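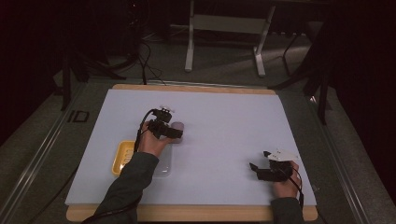
Budget season again, so a thread on what it costs to pick up small things and put them down in a tray. 1/9

Last May I asked for two handheld grippers. I got two handheld grippers. The line I forgot was cables, stands, spare cables, and longer versions of the spare cables. 2/9

Quote from Stalell: lovely hardware, 27 pages, price on page 26. Quote from Osamell: one page, no price, "let's hop on a call". I have now hopped on 3 calls and still couldn't tell you what a gripper costs. 3/9

Both firms list the finger pads as "consumable". Neither lists how fast you consume them. I've put down 146 quid for pads and I expect to be laughed at by September. 4/9 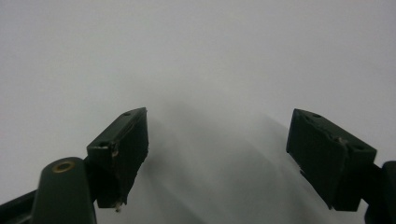

**WEAR AND TEAR**

5/9 Pads get chipped and scuffed along the top edges. Still perfectly usable as far as I'm concerned, but finance would like a replacement schedule, and "when they look sad" won't go in the spreadsheet. I tried.

6/9 The options are buy pads from the maker, get Sequeira to cut us a batch, or make our own and pretend my time is free. Guess which one the form likes best. There's no box for my time.

7/9 Someone always asks why we don't skip the handheld ones and go straight to a proper arm. Have a look at what Tidden want for the arm, then the base for the arm, then the yearly support for the arm and the base. Then come and help me choose foam board.

8/9 Foam board, by the way, is the best value thing on the whole list. So are plastic trays. If the entire project could be done with foam board and trays I'd be a hero.

9/9 Form went in 7/17/23. It's still the 2003 template, so the grippers are filed under "typewriters and other office machines". If anyone has got spare pads past their finance people without a schedule, please tell me what you wrote in the box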